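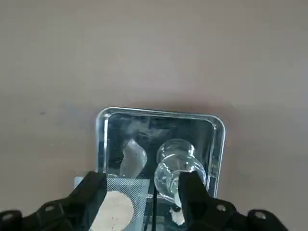

# Condensation in closed display cases: speaker notes

Version 1/18/22. Slide numbers refer to the short deck. Guoqing has the long one.

## Slide 1: Title

- Give name, say the talk is on relative humidity in sealed cases and the buffering material inside them.
- Questions at the end, except on units. Take those as they come.

## Slide 2: Relative humidity, quick review

Relative humidity is the amount of water vapor in the air divided by the most that air could hold at the same temperature. Two quantities move it: the vapor and the temperature. In a well-sealed case the vapor changes slowly. The temperature does not. Most of the short-term swings seen in the Varar cases follow the room lights.

Point at the left plot. Lights on, air temperature in the case rises, RH falls. Lights off, the reverse. No water has entered or left.

Then the right plot, the same case with paper and cotton inside. The swing is smaller and in some hours goes the other way. The paper gives up moisture as it warms, and with enough of it in a small volume of air the paper sets the RH. Pause here. This is the part people mishear, and slide 6 depends on it.

## Slide 3: Dew point

- Define dew point. The temperature at which the air in the case would be saturated.
- Water forms on the coldest surface first. In a wall case that is nearly always the back panel against an outside wall.
- A case can read 50% RH at the sensor and still be wet at the back panel. The sensor reports the air next to the sensor.

Skip the psychrometric chart if the room looks tired. It is in the handout.

## Slide 4: Air exchange

Leakage is given in air changes per day. Tracer gas is the usual method: fill with carbon dioxide, log the decay, fit an exponential. The slope of the log plot is the exchange rate. Subtract the room background before taking the log. Mingxuan Tian's first fits left it in and made the cases look tighter than they were.

The test case on the slide began at 3277 ppm above background. The logger was left alone until the reading was under 200 above background. Below that the noise takes over and the fit drifts.

Note for anyone repeating this: close the room doors. Background rises during public hours and the correction is no longer a constant.

## Slide 5: Where the air gets in

- Door gasket corners, where two strips meet.
- Cable entries for case lighting.
- The lock cylinder.
- Joint between the plinth and the deck. Often missed. The buffer compartment is down there, so a leak at this joint conditions the room instead of the case.

The Sistora cases have a continuous gasket with a single joint at the hinge side. The older Lam cases have four cut corners. Show both curves on one axis and let people read them.

## Slide 6: Buffering

Silica gel holds water in proportion to the RH around it. The useful figure is the slope of that curve over the range you care about, per kilogram, with hysteresis included. Figures taken from the drying branch alone overstate what the gel will do in a case that cycles.

Steps for sizing:

1. Case volume.
2. Measured exchange rate.
3. Difference between room RH and target RH, averaged over the season.
4. Drift you can accept before reconditioning.
5. Solve for mass of gel.

Do step 2 with a measurement. An assumed rate of one change per day was wrong by a factor of 3 on the Vostness corridor cases, and the gel ran out in May.

Spread matters as much as mass. A deep bed reacts at the top layer and hardly at all at the bottom over a daily cycle. Shallow beds with an air gap over them do better. Leave a path for air between the compartment and the display volume, or the gel conditions only itself.

## Slide 7: Sensors

- Check against saturated salt solutions at two points before installing, and again when removed.
- Put one at object height and one on the back panel. Log surface temperature at the back panel too.
- Logging interval: ten minutes is enough. The 2000-sample memory on the small loggers fills in just under two weeks at that rate, so set a reminder.

## Slide 8: Results

Read the table by row. Resealed cases first, then those with new gel only. The ones with new gel only went back to their earlier behavior by the end of the season. Give the exchange rates before and after and move on.

If asked about active humidity control: outside the scope of this data. Guoqing Jiang ran the pump trials and will answer by email.

## Slide 9: Open points

- Seasonal exchange rate. All tests so far were in the heating season.
- Effect of opening a case for cleaning. Current logs don't record door events.
- Aging of gasket foam at the hinge joint.

Leave this slide up during questions.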